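Robots at Work: A Helper in the Test Kitchen

Canmont is a company that makes meals for school cafeterias. Before a new soup or rice dish goes out to schools, people in the test kitchen cook it many times. They write down how long it takes and how it tastes.

Last May, the test kitchen got a robot. The people there still have jobs, but their days are different now.

What does the robot do?

The robot is an arm. It is bolted down, so it can't walk around. It has joints that bend, a bit like your shoulder, elbow and wrist. A computer tells each joint how far to turn.

Its main job is moving things. It picks up a cup, carries it and sets it down. It can do this again and again without getting sore. In its first year the arm is supposed to move 2,000 cups of soup and rice.

How does it hold things?

At the end of the arm is a gripper. You have four fingers and a thumb on each hand. This gripper has two metal fingers with flat tips that face each other. To pick something up, the fingers move together until they press on both sides. To let go, they move apart.

Your skin tells you right away if a cup is slipping. A gripper has no skin, so the people who set up the robot must decide how hard it should squeeze. If it squeezes too hard, a paper cup gets crushed. If it is too gentle, the cup falls.

The fingers are wide open now, with nothing between them. The steel pot on the left has a white handle sticking out from its side, and there is another handle just below it.

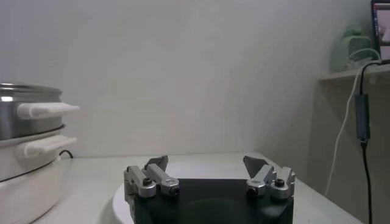
What do the people do now?

Kanako Kuroda has worked in the test kitchen for a long time. She used to carry every cup herself. On a busy day that could be 300 cups, and her wrists hurt by the evening. Now she spends more of the day tasting and changing recipes.

Riku Kikuchi had to learn something new. He took a class on how to teach the robot its moves. It lasted 36 hours, spread over several weeks. He says the hardest part was learning to give very small, exact steps.

Not everyone likes the change. Kgomotso Radebe misses talking with the others while they carried cups together. She also worried that the company would need fewer people. Her boss said no one would lose a job this year, but she still asks about it at meetings.

Who keeps it safe?

A robot arm can't always tell when a person is close. Workers stay behind a yellow line on the floor while it moves. There is a big red stop button by the door, and anyone can press it.

Words to know

Automation: using machines to do work that people used to do.
Gripper: the part of a robot that grabs and holds things.
Joint: a place where an arm can bend or turn.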